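Keeping Greens Fresh for a Week (Without Buying Anything)

Quick one, lots of you asked. Bok choy, chard, carrots with the tops on — same routine for all of it.

What you need: a clean dish towel, a bag or tub, a fridge drawer. Done.

1. Don't wash it yet. Shake off any dirt, pull yellow leaves, leave the root end on. Washing comes right before cooking.

2. Carrots: twist the green tops off as soon as you get home. They pull water out of the root and you end up with rubber. Tops keep three days wrapped up on thier own, good in soup.

3. Wrap leafy stuff loosely in the towel. Dry towel if the leaves feel damp, slightly damp towel if they feel dry. Into the bag, leave the top open a little.
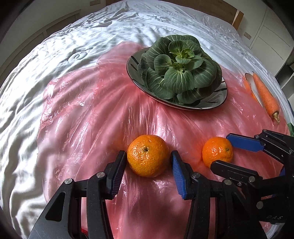
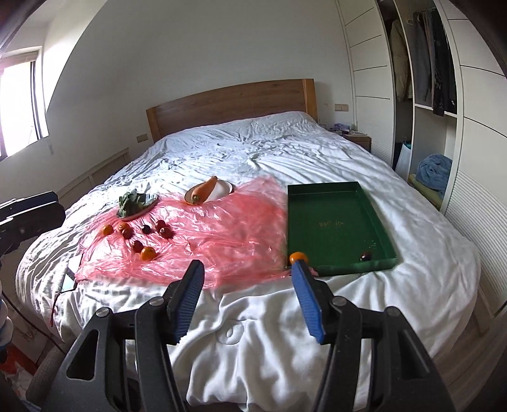
Leafy greens on a plate, both photos. Photos: Ruddock / Prulusmont Kitchen Notes

4. Bag goes in the high humidity drawer. Not the back wall of the fridge, things freeze there. Ours is a Stondberg and the bottom left corner gets everything, lost a whole head of lettuce in February.

5. Keep apples and ripe pears out of that drawer. Oranges can sit on the counter if you'll eat them this week, otherwise loose in the other drawer — no bag, they go moldy.

6. Check on day 3. Towel soaked? Swap it. Slimy leaf? Out.

Already wilted: cut a thin slice off the bottom, stand it in cold water, back in the fridge for an hour. Works on bok choy and celery, less so on spinach. If it's brown and smells off, compost.

Cooking it: the Bremisach noodle recipe is the one I use most, link was going to a 404 page, fixed now. Stems in first, leaves for the last minute or they go to mush. Salt at teh end.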